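Ticket 1426 – Table covering will not lie flat, waste bin lid missing
Site: Platness, upstairs bedroom
Raised by: Jussara Damasceno
Status: open, awaiting part

Reported fault
Checked plastic cloth on the long table by the bed keeps its fold creases. Pens roll along the ridges and small items tip over. Separately, the cream bin has no lid. The replacement sent in August was for the Tustley model and does not seat on the rim.

Checks carried out
Cloth turned through 180 degrees: no change. Weighted overnight with books: creases lower at the window end, unchanged across the middle. Table surface checked with a straight edge – level. Fault is in the cloth.

Bin and tablecloth:
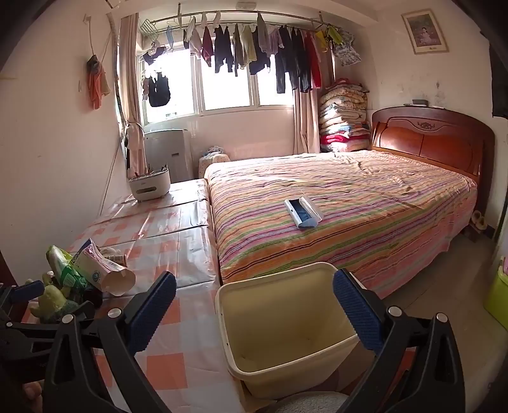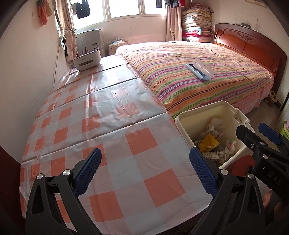
Bin empty in the first picture, with rubbish in it in the second. Fold creases show in the cloth in both.

Action
1. Cloth: warm with a hairdryer on the low setting, working from the middle outwards, then leave under weight for 8 hours. Do not iron.
2. Bin: lid for the Baloyi pattern ordered from Grostamon, part 298. Check the fit at the latch side before discarding the packaging.
3. Clear packets and cartons off the near end of the table before step 1. The pen organiser can stay until the far end is done.

Update, 16:20
Order acknowledged, no dispatch date given. Step 1 not started – hairdryer in use elsewhere. Ticket stays open.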